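Chapter 4
Budgeting for a Manipulation Workcell

Learning objectives

After working through this chapter, you should be able to separate capital costs from recurring costs in an equipment request, write a task statement that a vendor can quote against, estimate the consumables a small arm will use in a year, and build a purchase schedule that matches the order in which equipment is put into service.

4.1 Why the arm is a small part of the request

A first equipment request usually begins with the arm. The arm has a catalog price, a data sheet and a delivery date, so it is easy to enter on a form. The items around it are harder to price and are often left out. These include the bench, the mounting plate, the end effector, the wrist camera and its cable, the computer, the safety assessment, the objects to be handled, spare parts, and the hours of the people who will set all of it up.

In the planning method used in this book, the arm is entered last. The planner first writes the task, then lists the objects, then selects the gripper and camera, and only then looks for an arm that can carry them. Payload and reach follow from the earlier choices. A planner who works in the opposite direction often buys payload that is never used, or discovers after delivery that the gripper and camera together take up most of the rated load.

The running case in this chapter is the Undthorpe site of Bimovex, a contract laboratory that tests grasping software for household tasks. Aileen Aquino prepared the original request. Tia Rudd reviewed it one year later against actual spending, and her notes are used in Section 4.5.

4.2 The task statement

A task statement is a short paragraph that names the objects, the surface, the motion and the measure of success. It should contain no product names for the equipment to be purchased. The Undthorpe statement read as follows:

"The workcell shall pick lightweight kitchen items and toy food from a flat table and place them in or on a named container. Items are soft or hard, the largest being a colander. Object positions change between trials. A trial succeeds if the item is at rest in the named container when the arm returns to its start position."

Four requirements can be drawn from this paragraph. The gripper must open wide enough for the largest graspable feature, which for a colander is the rim or the handle and not the full width of the body. The finger material must hold both fabric and smooth plastic. The camera must keep the fingers and the table in view together. The table surface must be replaceable, as it will be scratched.

Closing force deserves a separate line. A plush item will tolerate a high force and will still appear to be held when it is held badly. A thin plastic rim will flex. The request should therefore specify a gripper with adjustable force, even where a fixed-force model costs less. 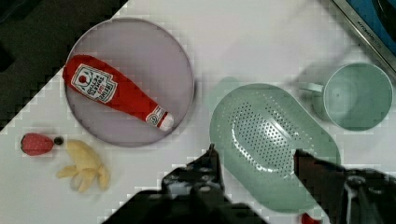

4.3 The object set as a budget line

Object sets are commonly treated as petty cash. This is a mistake for two reasons. The objects determine whether results can be repeated, and they wear out.

A set should cover the range of shapes and surfaces in the task statement. At a minimum it should hold a flat item such as a plate, an open container with a rim, a cup with a handle, a soft item with no rigid core, and a few small pieces of toy food with irregular outlines. A perforated container such as a colander is useful because the holes change how the camera reads its inner surface. Color also matters. Pale objects on a white table have weak edges, and a plan that includes only bright red or yellow items will give a false picture of how well the vision system performs.

Buy each object in duplicate at the outset. Toy lines are discontinued without notice, and a substitute that looks similar may differ in mass or stiffness. The Undthorpe request set aside $400 for objects, of which the second set was half. Storage bins and labels were charged to the same line.

4.4 End effector, camera and cabling

The gripper, the wrist camera and the cable between them should be quoted as one assembly. When they are bought separately, the bracket that joins them belongs to neither supplier and is missing from both quotations. Ask each vendor to state, in writing:

the mass of the assembly with bracket and fasteners
the finger opening, measured at the tips
the part number and price of replacement fingers
the minimum bend radius of the camera cable
the lead time for each spare

Camera cables fail at the wrist more often than elsewhere – the joint turns through its full range in every trial – and should be stocked from the first day. Undthorpe obtained quotations from Plutbridge and from Hoxha. The Plutbridge figure was lower, but it excluded the bracket and the cable. With those items added, the difference between the two fell to $66.

4.5 Planned and actual spending

Rudd's review found that the arm and computer had come in as planned. The overrun lay in setup labor. The request had allowed 40 hours for mounting, calibration and first trials, and the time sheets showed some 70. Most of the additional time went to camera calibration, which was repeated each time the bracket was removed to change a finger.

She recommended 2 changes to the next request. Calibration was to be entered as a recurring cost, priced per finger change. The bracket was to be replaced with a pinned type that returns to the same position – a small capital item set against a labor charge that would otherwise appear every quarter.

Section 4.6 converts the Undthorpe figures into a cost table and shows how each line is carried into the second year.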